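# Gripper comparison - progress note to Beryl Yeoman, 3/1/26

Hi Beryl, you asked for something you can forward without having to translate it first, so I've kept the tables out and put them in the shared folder. Where we are: two of the three grippers have been through the full set of pick tests, the third is halfway, and I have a fairly strong opinion already, which I'll try to sit on until the end.
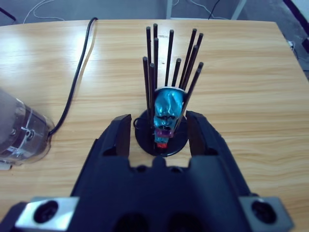

The plan you signed off on was 600 picks per gripper, spread over the same objects, same table, same arm, same controller settings wherever the gripper lets us keep them. Gholamreza and I spent longer than we wanted on that last part. The Nedirov takes a plain width command and does what it's told. The Drornine wants a width and a force and a speed, and if you leave one out it uses whatever it was given last time - which cost us a whole afternoon of picks we had to throw away. Everything from before that fix is marked in the log and left out of the totals.

The object people always ask about when they visit is the crumpled blue one standing inside the ring of black rods. I know it looks like something we found in a bin! I wanted at least one target that is shiny, creased and awkward to get at, and this one does all of it. The rods aren't even, either. Some stand nearly straight and some lean out, and they're different heights, so a grasp that works from one side can be hopeless once you turn the base a bit. We let people pick it two ways: fingers either side of the round base and lift the whole stand, or come down from the top and try for the blue piece alone. The first is the easy version and the second is where the grippers really separate.

On the easy version there isn't much to say. Both finished grippers do it all day. Flat pads help a lot and the base gives them something solid to close on. The Drornine dropped it 4 times and the Nedirov dropped it more often than that, though most of those came in one bad stretch before Rin noticed that a pad had worked itself crooked. We've now added a pad check to the start of every session.

The top-down version is a mess, as I warned you it might be. The best we've managed so far is 73 percent, with the Drornine on its lowest force setting and the stand turned the friendly way. Turn it the other way and the fingers clip the rods on the way in, the stand shifts, and the rest of the attempt is wasted. Rin has been trying a slower approach with a small sideways nudge halfway down, and I like what I'm seeing, but she's only run it a few times so please don't quote it to anyone yet.

**The wrist camera.** I know this wasn't in the original ask, but it's taken up enough of our time that you should hear about it. Down at the wrist, the open fingers and the body of the gripper fill a big part of the view, and the mounting brackets catch the light and come out brighter than the rest of the gripper. So does the tabletop, in a wide glossy band toward the back. Auto exposure doesn't know which of those it's supposed to care about. Sotiris locked the exposure by hand and the blue object got much easier for the software to find, creases and all. He'd also like to put matte tape on the brackets. It costs next to nothing and I told him to go ahead.

There's still the question of whether we want a second camera off to the side. My answer today is yes, for the top-down picks only. From the wrist, some of the rods pass right in front of the target and there's no amount of exposure fiddling that will fix that.

**The third gripper.** The Lambrakis got here later than promised and its adapter plate didn't match our arm, so Noreen drew up a new one and had it cut. It fits fine. Early picks look gentle but slow - it takes its time closing, and over a full run that adds up. I'd like to give it a fair go with the longer fingers before I say anything mean about it.

**Money.** The adapter plate and spare pads came to $700, all out of the small parts line. If you agree to the second camera I can cover it from what's left there, but then there won't be room for another set of pads, and we do go through pads. Can you let me know which you'd prefer? I'd pick the camera.

**Tidying up.** I need to get better about the bench. We have cables over the table and more in loops on the floor behind it, and Noreen has asked me (twice, nicely) to get them run properly before the people from Jirnatley come to look at the setup. It's on my list for the coming week, along with clearing anything off the tabletop that isn't part of a test.

**What's next**

- Finish the Lambrakis picks, easy version first
- Rerun the Nedirov stretch with the crooked pad
- Rin's sideways approach, enough times to trust it
- Side camera, if you say yes
- Draft recommendation to you in July

My leaning, for your eyes: the Drornine, even with its annoying command set. Gholamreza leans the other way because the Nedirov is so much simpler to live with, and he's asked me to make sure you know that. His notes are in the shared folder next to mine.

Call me if the forwarding version needs to be shorter.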